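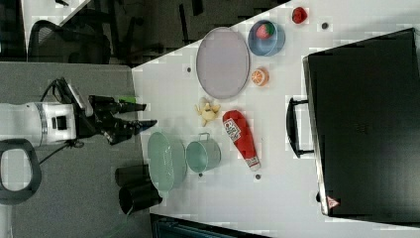 How to clean and sort toy kitchen sets

Toy food gets dirty faster than real food. It goes on the floor, in the mouth, under the sofa and back in the bowl, and then another child takes it. In our toy library in Vorville we lend play kitchen sets to families, and every set that comes home must be cleaned before it goes out again. I wrote down my method for the new helpers, and some parents asked for it too, so I put it on this page.

You need one free table, good light, and one hour if the set is small. For a full box with 28 pieces I take the whole morning, with a coffee in the middle.

What you need

A washing bowl or a clean sink
Mild dish soap, without strong perfume
An old soft toothbrush
Two or three cotton cloths
A mesh laundry bag with a zipper
A big towel for drying
A box or a case with a lid that closes well
Paper and a pencil

Step 1. Put everything on the table

Take all the pieces out and spread them with space between them. Do not wash anything yet. A white or light table is the best, because you see the crumbs and the hair. I like to put the dishes and the food together in this moment, the way a child would play with them, and then I notice quickly if a plate or a pot is missing from the set.

Write down what you have. When a family brings back a set, I compare with the list inside the lid. Please do it before the family leaves, it is much easier than calling them on Monday.

Step 2. Make groups by material

This is the step that people want to jump over, and it is the most important. The look of a toy tells you little about how to wash it. A ketchup bottle can be hard plastic in one set and plush in another one. A strawberry can be solid, or hollow with a small hole in the bottom. Take each piece in the hand and press it a little.

I make four groups:

Hard and closed. Plates, bowls and solid food, without holes. These can go under water.
Hollow with a hole. Press them and feel if air comes out. These must not go under water.
Fabric and plush. Anything sewn.
With metal. For example, small pots with a thin handle of metal, which can rust where it enters the pot.

If you are not sure, put the piece in the more careful group. I once put a hollow banana in the sink with the others, and it was dripping from inside for two days.

Step 3. Wash the hard pieces

Fill the bowl with warm water and a small spoon of soap. Let the pieces stay five minutes, not more, then brush them. The dirt likes to sit in the raised rim of a platter, between the segments of an orange slice and around the green top of a strawberry. Use the toothbrush only with light pressure if the color is painted on the surface.

Rinse with clear water until there are no more bubbles. Small children will put the piece in the mouth the same day, so rinse it well.

Step 4. Wipe the hollow pieces and the pots

Make a cloth wet with the same soap water and press it out strongly. Wipe the piece, then wipe again with a second cloth and only water. Keep the hole up.

For the pots, dry the handle immediately with a towel. Move it a few times from one side to the other to see if water is hiding in the joint.

Step 5. Wash the plush food

Read the label first, if there is still one. Most of our plush pieces go in the mesh bag, on a cold and gentle program, with the spin at the lowest number that the machine has. My machine at home starts at 900, and this is too strong for stuffed toys, so there I wash by hand and press the water out inside a towel. Do not twist them. A twisted plush keeps the bad form forever.

If the piece has printed letters or a sewn label, do not rub on this part. Put a little soap with the finger and leave it a moment.

Step 6. Dry

Lay everything on the towel, not touching. Hard pieces need two hours. Plush needs one full day, and sometimes the outside feels dry while the middle is still wet, so press it between two fingers before you decide. Never use a radiator for soft plastic.

Step 7. Check and repair

Pull gently on every small part. A loose leaf or cap is a danger for children under three, and if I cannot fix it the piece goes out of the set. Open seams I close with a double thread in the same color.

Step 8. Pack

Put the flat dishes at the bottom, then bowls and pots, then the food inside the bowls. The plush goes on top so nothing heavy presses on it. Put the new list in the lid with the month, and cross out the pieces that are gone.

For questions about sets from our library, write to Rodrigo Valente at the front desk, and please give the number of the box. Box 142 is still waiting for a second spoon.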